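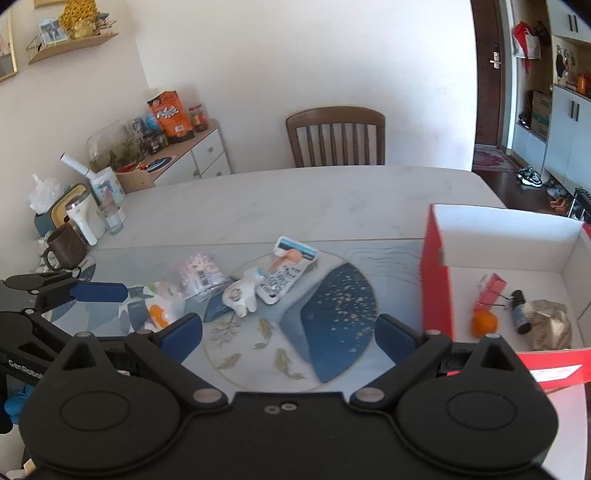

We cancelled our landline in November, and I have been having feelings about it ever since. We'd had the same number for 8 years, since we moved to Grolton, and I could rattle it off faster than my own birthday (my cell number I still have to look up). A white handset with rows of black buttons, lying on a koi fish placemat, is pretty much my idea of a phone, and nothing that slides out of my pocket will ever feel the same!

What pushed us over was the bill. I finally added up what we'd paid Jitside over the years and got $2,474, mostly so that strangers could call during dinner and ask about our roof. We had 7 real calls all summer. Four of those were my mother, who has my cell number and prefers not to use it.

Canceling took forever, by the way. The website sends you to a chat window, the chat window sends you to a phone number, and then you sit there listening to the same pan flute song on the very line you're trying to get rid of. They offered me 600 free minutes to stay. Minutes to call who?

Still, I miss the ring. I miss yelling "I've got it!" and running down the hall in socks. My mother has started calling my cell now, always at 7 in the morning, and she begins every call by asking if she has the right number.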